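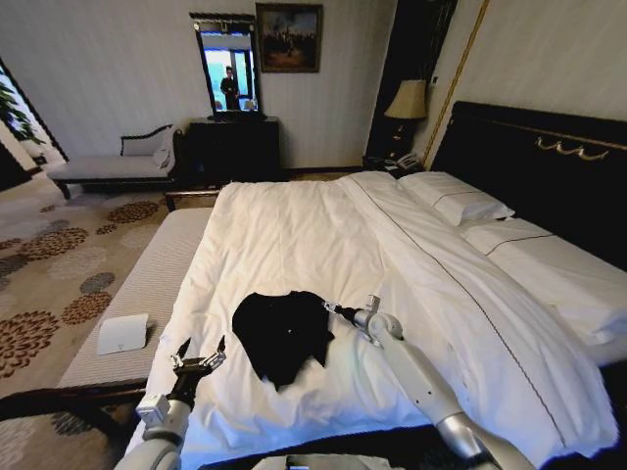
Conjunto de cama Irnar, branco com vivo escuro

Andei anos a vender roupa de cama às riscas, às flores e aos quadradinhos, e chego sempre ao mesmo sítio: em minha casa durmo no branco. O Irnar é o conjunto que tenho na minha cama (e no quarto de hóspedes, confesso!), por isso sou suspeita. É todo branco, com um risquinho escuro muito fino nas fronhas e um vivo a condizer, e fica lindamente com madeira escura e uma cabeceira com presença. Se o seu quarto já tem dourados, candeeiros e espelhos, deixe a cama sossegada e vai ver a diferença.

O conjunto traz quatro peças: a capa de edredão, o lençol de baixo ajustável e duas fronhas. É percal de algodão, fresquinho ao toque, daquele que amarrota um bocadinho. Eu gosto assim, com ar de cama vivida, mas quem prefere tudo esticado passa a ferro ainda húmido e pronto.

O lençol de baixo tem elástico a toda a volta. De manhã puxo o edredão para trás e deixo a cama a arejar enquanto tomo café, um hábito que apanhei da minha sogra e que já não largo. 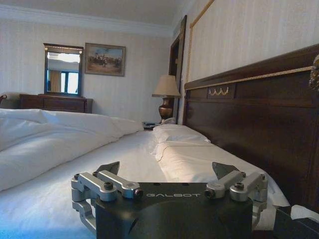
Lavagem e cuidados

Lave a 40 graus da primeira vez, sem mais nada na máquina, e nunca com lixívia, que o vivo não lhe perdoa. Secar à sombra ou em programa suave. Evite o amaciador nas primeiras lavagens!

Medidas e encomendas

Temos para cama de casal e para cama king. A capa fecha com botões escondidos no fundo e leva fitas nos cantos por dentro, para o edredão não fugir. O edredão vende-se à parte; costumo sugerir o Mokell, que é fofo sem ser um forno.

A Jilau faz roupa de cama desde 2000 e continuamos a coser por encomenda, por isso conte com duas semanas até à entrega. Fronhas avulsas também se arranjam, basta escrever no campo de observações quantas quer.

Eftychia Zervas
Jilau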